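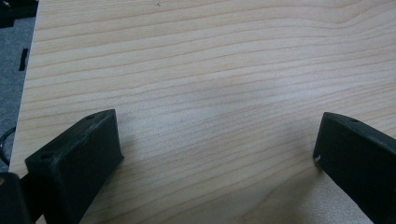 浅色木质桌面

流行音乐唱片及周边物品家庭整理与保养须知

Lorkarholm流行音乐资料馆 藏品服务部编

一、适用范围

本须知供家中存有流行音乐唱片、写真册、小卡、海报、应援灯及演出服饰类周边的个人和家庭参考。所列方法以家中常见工具和材料为限。年代较早的黑胶唱片、亲笔签名件、舞台原件等，本须知仅提供临时存放建议，清洁与修补应另行咨询本馆。

本馆现有流行音乐类藏品登记号1880个，其中团体专辑及其附属品占多数。须知各条多由日常入库、点检、借展工作中整理而来，与博物馆级别的要求不完全一致，已按家庭条件作了简化。

本须知替代此前在服务台发放的单页版本。单页版本中关于“用吹风机热风去除贴纸”的一条不再适用，请以第四部分所述为准。

二、整理之前

整理前应先确定一处平整、洁净、能连续使用数小时的台面。餐桌可以使用，但须先撤去食物、饮料及花瓶，以微湿的布擦拭一遍，再以干布擦拭一遍，待台面干透后方可放置纸质物品。木质台面如新近打蜡或涂油，应铺一层白色无酸纸或未经印刷的白纸。报纸、彩印广告纸及带有荧光染色的包装纸不宜用作垫纸。

双手洗净擦干即可，一般不必戴手套。棉质手套容易勾起纸张毛边，翻阅写真册时反而易造成折角。处理光盘、黑胶唱片及有光面覆膜的小卡时，可戴无粉丁腈手套。护手霜应在整理结束后使用。戒指、手链及较长的挂饰应先取下，宽大的袖口宜挽起。

建议备齐下列用品：软毛刷一把（羊毛或新的化妆刷均可）；超细纤维布两块，一块专用于光盘，一块专用于塑料外壳，二者不得混用；气吹一只；铅笔及橡皮；白色棉纸若干；蒸馏水一小瓶；温湿度计一只；纸质标签。圆珠笔、荧光笔和中性笔在整理期间应收起，登记一律用铅笔。

整理量较大的家庭，宜按类别分次进行，不宜将全部物品一次铺开。先取出一类，完成清洁、登记、装盒后，再取下一类。以专辑为例，一张专辑的光盘、歌词册、小卡、折叠海报、贴纸和预购特典往往分散存放，登记时应注明其同属一套，但不必强求存放于同一盒内。

拆封与否，由持有人自行决定。未拆封专辑外层的热缩膜在长期存放中会继续收紧，薄壳包装及软质封面可能因此弯曲。如发现四角已有明显弧度，可沿背面接缝处划开一小段以释放张力，封膜仍可保留在原处。划开时刀片应朝外，不得朝向封面。

三、光盘

持取光盘时以手指扣住外缘和中孔，不触及读取面和印刷面。许多人只注意读取面，而印刷面一侧的保护层实际更薄，划伤后更难补救，放置时任何一面均不应直接接触桌面。

取出光盘时，先按压盒内中央卡扣，再将光盘提起。卡扣过紧的，不可从一侧撬起。部分专辑采用写真册内嵌泡棉扣固定光盘，泡棉老化后会发黏、掉屑，并在光盘中孔周围留下痕迹。存放满三年的此类专辑应检查一次，如泡棉已发黏，宜将光盘改存于单独的内袋，原泡棉扣留在册内，以棉纸覆盖，避免与对页粘连。

清洁光盘的步骤如下。

先用气吹吹去浮尘。仍有指纹或污点的，以超细纤维布蘸少量蒸馏水，由中心向外缘沿直线擦拭，擦一下换一处布面。不得沿圆周方向擦拭。油性指纹未能去除的，可在蒸馏水中加入一滴无香型中性洗洁精，擦拭后再以清水布擦一遍。擦净后将光盘置于阴凉处自然晾干，不可日晒，不可用纸巾吸水。

酒精、玻璃清洁剂、洗甲水、牙膏及各类家具上光剂均不得用于光盘。网络上流传的以牙膏抛光划痕的办法，只适用于极少数较浅的划痕，且会使周围区域整体变得模糊，本馆不予推荐。

光盘应竖立存放。平放叠压会使下层外壳承重，软质包装尤其容易变形。书架一格内的专辑宜保持能以一指轻松抽出的松紧程度，末端如有空余，应以书立抵住。书立与专辑之间可夹一张卡纸。

光盘盒破损的更换，应选用尺寸相同的透明盒。更换时原盒的托盘如有印刷或特殊颜色，应保留托盘，仅更换外壳。换下的碎件不宜与光盘同放。

备份方面，自有光盘可为个人收听转存一份无损音频文件，转存后应随机抽听首曲和末曲。文件名建议采用“艺人、专辑、版本、曲序”的固定次序，并与纸质登记簿一致。存有转录文件的硬盘应每年通电一次。转存涉及的著作权问题，以所在地法律为准。

四、写真册、歌词册与贴纸

大开本写真册纸张多为铜版纸，封面多覆哑膜。哑膜封面容易出现白色擦痕，尤其是深色底。此类册子应逐本套入保护袋，套袋后再上架，不可赤手反复抽插。保护袋以聚丙烯材质为宜，应避免有明显塑料气味的软质聚氯乙烯封套，后者长期接触后可能与油墨粘连。

翻阅胶装写真册时，不应一次将册脊压平。新册首次翻阅，可自前后两端交替翻开数页，用手掌轻抚书缝，逐步向中间推进。册脊已经开裂而页面尚未脱落的，可用棉织带在书口方向松松捆扎一道，竖放改为平放，不宜自行用透明胶带修补。透明胶带数年后会变黄并渗入纸内，取下时往往连同印刷层一并剥落。

已经脱落的单页，以棉纸包好，按原有页码夹回册内，并在登记簿注明页码。需要粘合的，可将册子送至本馆修补咨询处，或交由熟悉书籍修复的工坊处理。

铜版纸遇水会整页粘连。写真册如不慎受潮，应在纸页尚湿时逐页以棉纸隔开，压放在通风处，并每隔两小时更换一次棉纸，直至棉纸触感干燥。若已经干结成块，请勿强行揭开。数量较多、来不及逐页处理的，可将整本装入密封袋置于冷冻室，待有条件时再处理。冷冻只为争取时间，取出后仍须按上述步骤进行。

价格标签和店铺贴纸的去除：贴于塑料盒上的，先从一角缓慢揭起，角度尽量贴近盒面，残胶以橡皮轻搓。贴于覆膜纸封面上的，以手心捂热片刻后试揭，有阻力即停止。贴于无覆膜纸封面上的，建议原样保留。不再推荐使用吹风机热风，热风会使哑膜起泡，也会使相邻的烫金文字失去光泽。

附赠贴纸应与册子分开存放，背纸朝下，每张之间隔一张离型纸。贴纸背胶遇热会向四周溢出，夏季存放在顶层书柜的贴纸，应下移一至两层。

写真册中夹带干花、票根、收据的，应取出另放。热敏纸票据会在接触塑料袋后迅速褪色，宜先复印或拍照，原件装入纸信封，信封外用铅笔注明场次。

五、小卡

小卡尺寸小、数量多、取用频繁，是家庭收藏中损耗最快的一类。常见损伤有角部起毛、边缘分层、表面压痕、弯曲及卡面粘连。

保护方式一般为两层：内层为贴合尺寸的薄膜套，外层为硬质卡套或活页内页。装入内套前，先以气吹清除卡面及套内浮尘，细小颗粒夹在卡面与薄膜之间，受压后会留下圆点状凹痕。装卡时自上而下缓慢送入，四角到位后轻压排气。不建议在内套之外再加紧身薄套，三层以上的封套使卡片长期受力，弯曲反而加重。

活页册应选用带硬壳和D形环的款式。圆环式活页册在合拢时会将靠近环处的内页顶成弧形，首页和末页的卡片首当其冲。每册内页不宜装至合不拢的程度，册子竖立存放，放倒时不叠压其他物品。四格内页每格原则上只放一张，背靠背放两张的，两张之间应有各自内套。

轻度弯曲的小卡，可连同内套夹入两张平整的卡纸之间，上置一本重量适中的书，存放一周后查看。不可熨烫，不可浸湿，亦不可反向弯折。覆膜一面与纸基一面随湿度伸缩的幅度不同，梅雨季节弯曲、冬季恢复属于正常现象，无须反复压平。

带有镭射、闪粉或局部上光工艺的小卡，不得擦拭卡面，仅可用软毛刷拂去浮尘。透明卡的表面极易产生细划痕，内套应选双面贴膜未撕的新品，使用前再将保护膜撕去。

用于外出携带的小卡，建议与收藏用卡分开。装入挂饰卡套随身携带的卡片，即使未见破损，也会因日晒逐渐偏色，红色和粉色部分变化最早。应每月取出查看一次，或以复制图片代替。

交换与邮寄时，小卡装入内套及硬套后，四面以低粘性纸胶带封口，胶带末端折出一小段便于揭开。硬套外以两片瓦楞纸夹住，瓦楞方向互相垂直，再装入气泡信封。胶带不可直接缠绕在内套开口处，以免收件人抽取时卡面沾胶。包裹内附一张写有寄件人、收件人及内容的便条，铅笔书写。收件后，宜在室内静置半日再拆封，冬季尤应如此。

六、海报

折叠海报和卷筒海报的处理方式不同，应分别对待。

折叠海报如需展平，先在干净台面上沿折线反方向轻轻展开，正面朝下，上覆白纸，再以平整的板材加压，数日后查看。折痕处油墨已经脱落的，不能恢复。不准备张贴的折叠海报，按原折线存放即可，反复展开与折叠对纸张的损害大于一直折着。

卷筒海报应松卷。卷芯直径过小，是海报出现横向压痕的主要原因。可将海报正面朝外，卷于直径较大的纸筒外侧，外包棉纸，再套入更大的纸筒。筒内不得使用橡皮筋，可用宽纸条围一圈后以胶带粘住纸条自身。200克以上的厚纸海报卷存时间不宜过长，有条件的应平放于抽屉或画夹中。

纸筒应横放，竖放会使海报下缘承重起皱。纸筒两端的塑料盖在潮湿季节可打开一端，换成透气的棉纸封口，待天气干燥后再盖回。

张贴方面，蓝色软胶、双面胶及图钉均会留下痕迹。建议采用以下两种方式之一：一是装入带前板的海报框，框内四周衬无酸卡纸，使画面不与前板接触；二是以磁性木条上下夹持。磁性木条夹持处应衬一条薄卡纸，且不宜长期悬挂厚纸海报。墙面须选择阳光不能直射之处，厨房、浴室邻墙和暖气上方均不适宜。张贴满六个月的海报，宜取下休放，换上另一张。

张贴前应确认墙面涂料已完全干透。新刷墙面的住户，请在完工一个月后再行悬挂。

七、应援灯及电子类周边

应援灯存放前必须取出电池。电池漏液是此类物品报废的首要原因，且多发生于演出结束后随手放入柜中的数月之间。取出的电池应单独存放，正负极不得相互接触，不得与钥匙、硬币同袋。内置可充电电池的型号，以充至半满存放为宜，每三个月充电一次。

电池仓内如已有白色或蓝绿色结晶，应戴手套，以棉签蘸少量白醋轻拭金属触点，再以蒸馏水棉签擦拭，敞开仓盖晾置一昼夜。结晶已蔓延至电路板的，不应继续自行处理。清理时应远离餐具和食物，用过的棉签装入密封袋后丢弃。

透明灯罩以微湿的超细纤维布擦拭，不得使用酒精。酒精可能使透明塑料产生细密裂纹，裂纹往往在数日之后方才显现。灯罩内有灰尘的，先查阅随附说明书，确认灯罩可以旋下后再操作。手柄处的橡胶涂层发黏的，属于材料老化，可扑少许无香爽身粉暂作缓解，并以棉纸包裹，不与其他物品接触。

手绳应取下另行清洗晾干。配对用的应用程序在停止更新后可能无法安装，持有人可在旧手机上保留一份，并记录灯具的固件版本。

会发声的周边，如音乐卡片、按键式音响玩偶，同样应取出纽扣电池。纽扣电池误吞极为危险，家中有幼儿的，取出后应立即放入带锁扣的容器，置于儿童无法触及之处。

八、演出服饰与布制周边

T恤、连帽衫、毛巾、手幅和布制挂旗，应在使用后当日或次日清洗，汗渍和粉底渍停留越久越难去除。新品首次清洗应单独进行，先在不显眼的缝份处以湿白布按压，观察是否掉色。

印花衣物翻面，装入洗衣袋，以冷水和中性洗涤剂轻柔洗涤，阴凉处平铺或反面晾挂。烘干机会使胶印图案开裂，不应使用。需要熨烫时，自反面低温进行，避开印花，或隔一层白棉布。

毛巾类周边不使用柔顺剂。手幅多为无纺布或涤纶，表面污渍以湿布轻按即可，不得揉搓。手幅存放以卷存为好，折叠存放的，应每年变换折线位置。

签名衣物一律不得水洗。签名笔迹即便经过固色处理，遇洗涤剂仍可能晕开。此类衣物以棉纸填充袖筒和肩部，平放于无酸衣盒内，避光存放。

金属徽章应自衣物上取下存放。别针长期扎在布料中会形成锈点，锈点一经形成，家庭方法难以完全去除。徽章正面可贴一小片圆形保护膜，背面别针以软布擦干。徽章集中存放时，彼此之间应有分隔，不可散置于铁盒内摇动。

樟脑丸不得与塑料、橡胶及覆膜纸制品同柜。需要防虫的，可将衣物单独装袋，使用雪松木片，并每季度更换或轻磨其表面。

九、温湿度与光线

家庭存放环境以相对湿度50%为目标，允许在其上下有小幅波动，稳定较数值本身更为重要。卧室内侧墙的衣柜中部通常是家中最稳定的位置。阁楼、地下室、外墙转角处以及车库均不适宜。

干燥剂应放于盒内一角，不得与纸张直接接触，变色后及时更换。密封盒内放置过量干燥剂，会使纸张过干而发脆、卷翘，小卡尤为明显。一般一只中号收纳盒放一小包即可。

以本馆配发的Iltow收纳盒为例，盒体侧面留有两处透气孔，请勿以胶带封堵。该盒不可叠放超过三层，盒盖上不宜放置重物。自行购置收纳盒的，应选择无明显气味、盖合后不完全密封的纸质或聚丙烯盒。新购塑料盒宜敞盖放置一周后使用。

书架应避开窗户。确无其他位置的，可加挂遮光帘，或将书架侧转，使书脊不朝向窗口。展示柜内如装有灯，应选用不发热的灯具，并在无人观看时关闭。灯具不应安装在搁板下方紧贴展品之处。

发现霉点时，先将有霉物品单独装袋并移出，不得在室内刷扫。操作者应佩戴口罩，在室外或通风处以软毛刷轻拂，毛刷用后即弃。霉点面积较大或家中有呼吸道疾病患者的，应委托专业人员处理。同柜其他物品须逐件查看，柜体以微湿布擦拭后敞开通风，完全干燥后再放回。

十、登记与编号

登记簿可以采用纸本，亦可采用电子表格。纸本的好处在于可与物品同处存放，家人亦能查阅。每件物品至少登记下列内容：编号、艺人或团体名称、物品名称、版本、取得方式、取得年月、存放位置、现状。现状一栏应如实填写，例如“右下角起毛”“封面有擦痕”“缺小卡一张”，不宜只写“良好”。

编号规则宜简单，确定后不再更改。可按取得的先后顺序连续编号，不必将艺人、年份、类别全部写入编号之中。以本馆馆藏为例，女子组合Dindis首张迷你专辑的登记号为527，其三个版本及附属小卡均在该号之下再以短横加序号区分。日后又收到同一专辑的再版时，另起新号，并在备注栏互相注明。

编号标签写在保护袋或盒子外侧，不得写在物品本身。标签以铅笔书写，贴于袋口反面，便于更换。

版本识别是家庭登记中出错较多的一项。同一专辑的不同版本，差异可能仅在封面颜色、书脊文字或附赠小卡的背面编码。登记时应以实物上印刷的文字为准，不以销售页面的名称为准。条形码数字应全部抄录。如遇同一条形码对应多个随机版本的情况，可在登记簿中附一张小幅照片打印件。

预告图片、宣传影像等仅以电子形式发布的资料，也可一并登记，注明取得来源及保存路径。此类文件应至少保存两份，存放于不同设备。压缩包应在解压后检查一遍内容，再行归档。

每年至少点检一次，点检人与登记人最好不是同一人。点检时逐号核对位置和现状，有变化的在原记录之后另行补写，不涂改原记录。

十一、常见情形的处理

专辑封面与塑料盒内壁粘连：不可强行抽出。将盒盖打开，于干燥处静置两日，再以牙线自边缘缓慢滑入试行分离，有阻力即停止。

小卡卡面粘住内套：连同内套放入密封袋，置于冷藏室一小时后取出，待恢复室温再尝试缓慢揭离。闪粉卡不适用此法。

饮料泼洒：立即将未受影响的物品移开，再以干棉纸按压吸取，不擦拭。含糖饮料须在吸干后以蒸馏水微湿布轻按，仅限覆膜表面。

书脊褪色：无法恢复。请勿以彩笔填补。

烟味、厨房油烟味：将物品与敞口盛放小苏打的碗一同置于较大的有盖箱内，两者不得接触，三至五日后查看。香水和空气清新剂只会叠加气味，并可能在塑料表面留下油斑。

虫蛀或发现活虫：物品装袋密封后置于冷冻室，纸质品冷冻时间不少于两周，取出后连袋静置一昼夜方可开启。光盘、应援灯及黑胶唱片不得冷冻。

搬家：装箱以书箱大小为限，箱底及四周垫瓦楞纸，专辑竖放，书脊朝下。写真册平放，每箱不超过一人可轻松搬起的重量。小卡册和登记簿应随身携带，不交由搬运公司。箱外只写编号，不写内容。

十二、咨询与领取材料

本馆修补咨询处每周Wednesday（星期三）下午接待来访，请携带物品及登记簿。未登记的物品亦可咨询，但须现场填写一份简表。咨询处不提供估价，不鉴定签名真伪，亦不代为出售或交换。

需要订制异形保护盒者，可自行联系Golob装帧工坊。该工坊按实物尺寸制作，委托前应自行量取长、宽、厚三项，厚度以不加压状态为准，精确至毫米。盒内净空每边应留出三毫米。委托事宜及费用由双方自行约定，本馆不参与。

无酸棉纸、标签纸及登记簿空白页可在服务台领取，每户每次各一份。Iltow收纳盒须凭本馆读者证申领，领取后如有盒角开裂或盖合不严，可于一个月内更换。

本须知由藏品服务部Amparo Herrero审订，每年March修订一次。读者如有使用意见，请以书面形式投入服务台旁意见箱，注明所涉条目序号。转载时请保留全文，第四、第七两部分不得单独节录。

附：家庭年度点检简表（可抄写于登记簿首页）

存放处温湿度读数
干燥剂是否更换
应援灯电池是否取出
可充电型号上次充电月份
光盘泡棉扣是否发黏
小卡册首页、末页是否弯曲
卷筒海报棉纸是否更换
张贴中海报是否满六个月
衣物雪松木片是否更换
电子文件两份备份是否均可打开
缺失或移位编号
点检人签名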